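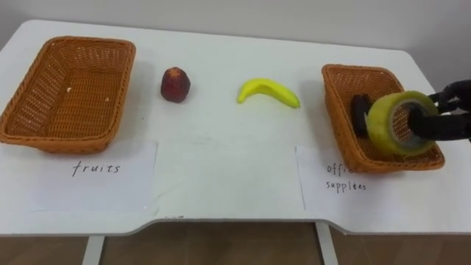
Tarnley Rally Timing provides stage timing, start control and results services for gravel and tarmac rallies. The company was set up by Sun-ja Sung, who had worked as a stage timekeeper and wanted one set of equipment to cover both the start line and the flying finish. Time cards, transponders and handheld units are issued and returned at a desk. The standard desk layout is a plain white table with a large woven basket on the left side of the top labelled "fruits". Crews hand in their transponder at the final control, and the desk marshal scans it against the entry list before it goes back into stock.

What we do

Each stage is timed with two independent light beams at the finish and one at the start. Beam times are written to a local logger and sent by radio to rally control. If the radio link drops, the logger keeps running and the times are uploaded once the unit is back in range. A written backup sheet is kept at every control and checked against the logger before provisional results are posted.

We hold 200 transponders, which covers a full national entry with spares. A normal event uses 5 timing crews of two people each. Crews are on site 40 minutes before the first course car, and clocks are synchronized at that point and again at midday service.

Equipment

Our current logger is the Jendusa 726. It was designed in our own workshop and replaced an earlier unit that had trouble with condensation on winter events. The case is sealed, the battery can be changed without opening the main housing, and the display is readable with gloves on. Older Jendusa units are kept for training and are not used for classified results.

Where we work

The office and workshop are in Takulura, next to the Oh service road. Equipment is tested and charged there between events. Organizers may visit by arrangement. The workshop is closed during the week of the May gravel round.

Bookings

Send the stage list, expected number of entries and start interval with your first inquiry. Quotes include travel, radio relay and final results in print and data form. Stage changes after the road book is issued are charged separately.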